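This site uses cookies to remember your language and sign-in. Accept / Manage settings

Vimari Refurbishing Cell: Set-Up and Operating Guide
Section 4. Working a shift at the memory and processor station

Posted Sunday, November 3, 2024, by Roswitha Buschmann, Cisitz workshop 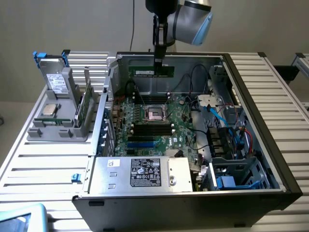
This section is for bench technicians who have moved over from hand assembly. Until January, each of you built a desktop from start to finish. With the cell in use, the arm places the memory, the processor and the drive, and the technician prepares the case, loads the parts fixture, checks the result and finishes the cabling by hand. Pay grades and break times are the same as before. Job cards are not, so read 4.5 even if you have run the cell already.

4.1 Before the shift

1. Sign in at the cell panel with your own badge. The panel will not take a shared sign-in, and every unit is logged to the person on shift.
2. Read the handover note from the last shift. If there is none, call the shift lead before you start.
3. Put on the wrist strap and test it at the post by the door.
4. Press the stop button once, check that the panel shows STOPPED, then reset it.
5. Run the arm to its home position at slow speed. Stay outside the yellow floor line while it moves.

CAUTION: The reset does not ask whether anyone is near the bench. Look first.

4.2 Preparing the case

1. Unplug the desktop, hold the power button for 3 seconds, and remove the side panel.
2. Lay the case on its side on the bench rails with the board facing up. Push it against the stops.
3. Move loose cables away from the memory slots and the processor socket. Tuck them toward the drive cage or tape them down. A SATA cable lying across a slot is the most common cause of a stopped job.
4. Open the tabs on the memory slots you are going to fill.
5. Open the socket bracket and leave it open. Do not touch the contacts.
6. Scan the case label. The panel shows the board type and the slots to be used. If the board type is wrong, do not pick one that looks close. Set the case aside for Samuele Amato.

NOTE: Some boards have more than one group of memory slots. The arm follows the job card and does not check which group you opened.

4.3 Loading the parts fixture

1. Stand the memory modules in their slots, label side as marked on the fixture.
2. Place the processor in the shallow recess with the metal side up and the corner mark as shown on the panel.
3. Stand the drive in the upper holder and close the clips.
4. Press PARTS READY and step back behind the line.

CAUTION: Never reach in to straighten a part after pressing PARTS READY. Press stop, wait for STOPPED, then reach in.

4.4 While the arm is working

The arm lines a module up over its slot, lowers it and presses until it meets the set force. If it meets that force too early it lifts off and stops with code 17. When that happens:

1. Press stop.
2. Check the slot for dust, a closed tab or a cable.
3. Check the module for damage. If in doubt, put it in the red bin.
4. Reset and choose RETRY. Retry once only. After a second code 17, choose FINISH BY HAND.

Finishing by hand is a normal result and does not count against the technician. We had questions about this from both shifts, so it is now printed on the job card as well.

You may prepare the next case on the side table while the arm is working. You may not run the Drakow test rack at the same time. Till Diekmann will assign one person per shift to the rack.

4.5 Job cards and unit counts

The old card had one signature for the whole build. The new card has 4 boxes: case prepared, parts loaded, placement checked, cabling finished. Sign only for what you did yourself.

To check placement, look at both ends of each module, close the tabs that have not closed, and close the socket bracket by hand. The arm does not close it.

The cell had completed 3,370 units when this section was written. Unit counts are used for service intervals and parts orders. They are not used to compare technicians, and team leads do not have access to counts by name.

4.6 Keeping up hand skills

Every technician does one full hand build per week. Jana Hinrichs keeps the list. Swaps are allowed within the same week.

4.7 End of shift

1. Let the current job finish, or choose END AFTER THIS UNIT.
2. Send the arm home and press stop.
3. Return unused parts to the Georgiou cabinet and scan them in.
4. Write the handover note. Include any code 17 and the board type.

Questions about this section go to Volker Wendt at the shift desk.

Contact | © Vimari | Back to top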